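How to Replace a Leaking Outdoor Faucet Shutoff

An outdoor faucet that drips all winter usually has a worn shutoff valve behind it. Replacing the valve takes an afternoon if the pipe is copper and you can reach it from the basement or crawl space. These steps cover a threaded valve on a half-inch line, the kind found in most of the older houses in Gomville and Lilgate.

Before you start

Find the main shutoff for the house. In a basement it is normally on the wall facing the street, close to the meter. Turn it clockwise until it stops. If it is a lever, turn it until the handle sits across the pipe.

Open the lowest faucet in the house and one on the top floor. Leave both open until the water quits running. Put a bucket under the old valve anyway. There is always a cup or two left in the line.

If your water heater is electric, switch it off at the breaker. If it is gas, turn the dial to pilot.

What you need

2 adjustable wrenches
Thread seal tape
Replacement valve, same size as the old one
Bucket and rags
Small wire brush
Flashlight or work light

Check the size before you go to the store. It is usually stamped on the body of the old valve, though it may be under paint. Take the old valve with you if the water can stay off that long. Half-inch pipe measures more than half an inch across the outside, and a lot of people come home with the wrong part on account of that.

Removing the old valve

Hold the pipe side of the joint with one wrench. Put the second wrench on the valve and turn it counterclockwise. Keep the first wrench still the whole time. If the pipe twists, you can crack a soldered joint several feet away and not find out until the water is back on.

If the valve will not move, put penetrating oil on the threads and wait half an hour. Try again with steady pressure. Do not hit it with a hammer. A valve that still will not move after a second soaking should be cut out, and that calls for a different repair than this one.

Once the valve is off, clean the pipe threads with the wire brush. Get all of the old tape and pipe dope out of the grooves. Wipe them dry.

Putting the new valve on

Wrap the male threads with three turns of seal tape. Wrap clockwise as you face the end of the pipe, so the tape tightens as the valve goes on. Start one thread back from the end to keep loose tape out of the water.

Look for an arrow on the valve body. It has to point in the direction the water flows, toward the faucet.

Start the valve by hand. It should go on for a few turns without any force. If it binds right away, back it off and start over. Then use both wrenches again and tighten one to two turns past hand tight. Stop with the handle where you can reach it.

Storing spare fittings

Most of these jobs leave you with a fitting or two. Keep them in a shallow tray or a coffee can and not loose in the toolbox, where the threads get nicked. If the fittings came with plastic caps, leave the caps on until the day you use them.

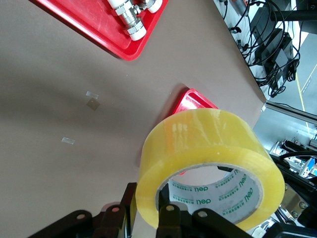

Metal fittings with white plastic caps, kept in a red tray.

Turning the water back on

Close the top-floor faucet but leave the lowest one open. Open the main slowly, a quarter turn at first. Air will spit out of the open faucet. When the stream runs smooth, close it and open the main the rest of the way.

Dry the new joint with a rag and hold a piece of paper towel against the bottom of it. Check again after an hour. A damp spot usually means the joint needs another quarter turn. If it still weeps after that, shut off the main, take the joint apart and tape it again.

Turn the water heater back on last. In November, shut the new valve, go outside and open the faucet to drain it, and leave it open until spring.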